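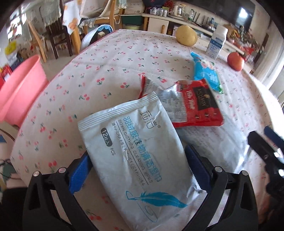 Why Do Cherries Come in Pairs?

Have you ever hung two cherries over your ear and pretended they were earrings? Lots of kids have! Cherries are great for this because they so often grow side by side, with their stems joined at the top. But why do they do that?

To find out, we have to go back to the very beginning, when a cherry is just a tiny bump on a twig.

It starts with a bud

All winter long a cherry tree looks like it is fast asleep. It isn't, quite! In February its buds are shut tight, and inside them the flowers for spring are already packed away, smaller than a grain of rice. They were made last summer, while the tree was still covered in leaves.

A cherry tree needs a good long chill before it will wake up. Farmers even keep track of the cold hours. At the Uvinton orchard, the trees need 800 hours of cold weather before their buds are ready to open. If the winter is too warm, the tree gets muddled and blooms badly.

One flower bud on a cherry tree can hold several flowers, and all of them grow from the same little spot. Each flower has its own stem. So when two flowers from one bud turn into fruit, you get a pair. When three do, you get a triple! And sometimes only one makes it, and you get a cherry all by itself.

Bees to the rescue

A flower can't become a cherry until it gets some pollen. Pollen is the yellow dust that sticks to your nose when you sniff a flower too closely. Bees carry it from blossom to blossom while they are out looking for nectar.

Many sweet cherry trees are fussy. They need pollen from a different kind of cherry tree, and their own won't do. That is why orchards often mix their trees up, with one kind in this row and another kind in the next. Sour cherries, the ones that go into pies, are usually happy with their own pollen.

Growing up green

After the petals fall — and a windy day in a cherry orchard looks just like snow — the little fruits begin to swell. At first they are hard and green. Inside, the pit is turning as tough as wood, and it has an important job to do. It keeps the seed safe!

Then comes the best part. The green fades to yellow, the yellow blushes pink, and the pink turns red. Some kinds keep going until they are nearly black. Cherries don't get sweeter once they are picked, so they have to stay on the branch until they are really ripe.

Who else likes cherries?

Birds! They swallow small cherries whole, pit and all, and fly away. The pit comes out later in their droppings, sometimes a long way from where it started. If it lands in a good spot, a new tree can grow there. Wild cherries have been getting around like this for a very, very long time.

Words to know
Bud: a small bump on a twig that opens into leaves or flowers.
Pollen: fine dust that flowers need to make seeds.
Pit: the hard part in the middle of a cherry. The seed is inside it, so spit it out and don't crunch it!
Orchard: a place where lots of fruit trees are grown together.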